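Thaddeus Mbeki
December 2024

Thread on the Saruvach renewal letters, as several of you have asked me the same thing this week. I have handled small business policies for a while and read the letter twice.

1/ If you have a shop policy with Saruvach, your renewal now comes with a new water damage deductible. It used to be $902 per claim. It is now a share of the loss, and you find the share on page 7.

2/ A share works very differently from a flat amount. On a small leak you may pay less than before. On a burst pipe that ruins your stock you will pay a lot more.

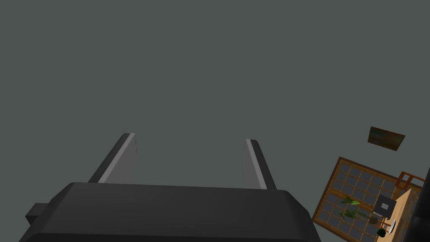 3/ The letter also says claims must be reported within 40 days. The old wording was "as soon as practical." Late reports can be turned down, so write down the date you first noticed the damage.

4/ Groltier has kept its flat deductible for now. Their premium is higher. I ran both for a bakery in Tillman and the gap was $93 a year. For that owner the flat one made sense - she keeps flour in the basement.

5/ Someone asked if the Norkik add-on fixes this. Partly. It pays toward the deductible on plumbing leaks. It does not cover sewer backup, and it does not cover water coming in at ground level. Those are separate forms.

6/ Check your stock value too. Most of the policies I see still have a number from years ago. If you are insured for less than you hold, the payout is cut before the deductible even comes off.

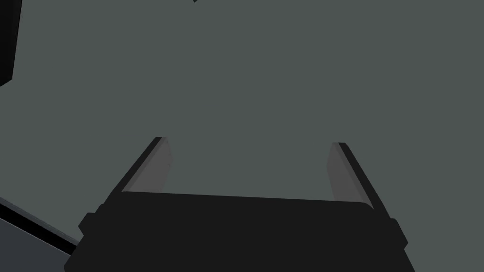 7/ What to do: call your agent before the renewal date and ask for the deductible in dollars on a mid-size loss. Get the answer by email. If your policy renews in February you still have time to compare.

Replies are open. Please don't post your policy number - send it by message and I will look when I can.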